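Fold It on the Bed

Most of the advice I read about laundry is about washing it. There are long articles on water temperature and stain treatment and how much detergent is too much. Then the clothes come out of the dryer and the advice stops, as if they walked to the closet by themselves. I think folding deserves more attention than it gets, and I think the question of where you fold matters more than how.

My position is simple. The best place to fold laundry is a bed, made up with a fitted sheet and nothing else on it.

I know the usual choices. There is the top of the dryer, which is the right height but too small for anything bigger than a T-shirt. There is the kitchen table, which has to be cleared and wiped first and is needed again by dinner. There is the couch, where everybody I know folds in front of the TV, and where a pile leans against the armrest until somebody sits down. I lived for years in an apartment on Cido Street with a washer in the hall closet and no counter near it, and I used all of these in turn. A bed beats them for one plain reason, its size. You can lay out a large piece flat, all of it, and see what shape it is before you start.

People object that a mattress is soft. It is, and for pressing shirts that would be a problem. For folding it hardly matters. The cloth grips the sheet a little and stays where you put it, where on a polished table it slides. A sheet with wrinkles in it is fine too. I have met people who smooth the bed before they fold on it, and I don't see what they gain.

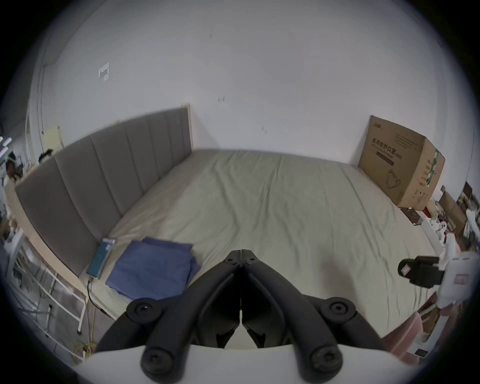

Dark blue on pale green, over by the headboard.

Color does matter, and I would put it ahead of smoothness. A plain sheet in a pale or grayish shade shows you the edges of whatever you are working on. I had a striped set once and gave it up for this reason alone. I could never find the hem of a pillowcase on it without running my hand along the cloth. A muted green is good, since very little of what I own is that color. White is good for everything except white towels.

Now to the part where I disagree with a lot of people, which is the finished pile. The fashion is for small, tight bundles that stand on end in a drawer. I tried it for 4 months. I followed the folding chart that came with a set of Endelura drawer dividers, and I will say the drawers looked very good. But each piece took longer, and the bundles fell over as soon as the drawer was half empty — and a drawer in use is half empty most of the time. I went back to flat stacks. A flat stack with a slightly rumpled top is still a stack. It goes on a shelf and comes off again.

I also think three folds is enough for nearly anything. Half, half again, then across. Heavy pieces may want only two. After that you are making the bundle thicker and harder to put away, and the creases get deeper for no benefit. If a thing still won't fit on the shelf after three folds, the shelf is wrong.

There is one rule I hold to with this method, and it is that the bed has to be cleared the same day. The bed gives you a deadline, and that is the other half of its advantage. A pile on a chair can sit there for a week. A pile on the mattress has to be dealt with by ten at night or you will be sleeping next to it. I used to keep a Voltska rolling cart for clean laundry, a solid piece of equipment, and all it did was give the laundry somewhere to live. I sold it in September and haven't missed it.

Carrying is worth a word as well. Most of the damage to a good fold happens between the bed and the closet. Take hold of the bundle from both sides, low down, and lift it level. Picking it up by one corner undoes the work. Under the chin is worse. If it is a tall stack, make two trips.
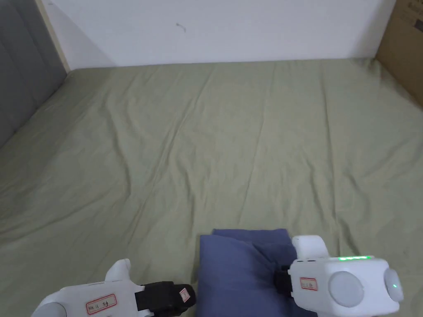
Asfaw, writing in after an earlier version of this piece, said that all of this assumes a person with a big bed and a good back. Bending over a low mattress for a full load is hard on anyone past a certain age, the letter went on, and a table with a towel spread over it gives you the same grip at a decent height.

I take the point about height. My own bed is on the low side, and I feel it after sheets day. Kneeling on a cushion helps some. Sitting on the edge of the mattress and working sideways helps more, though you lose part of the surface. And the towel on the table is a good idea that I had not thought of. I would still want the table to be as large as a bed, and I have never lived in a place with a table like that.

For small things, socks and dishcloths and so on, I give up the argument entirely. Fold those wherever you happen to be standing.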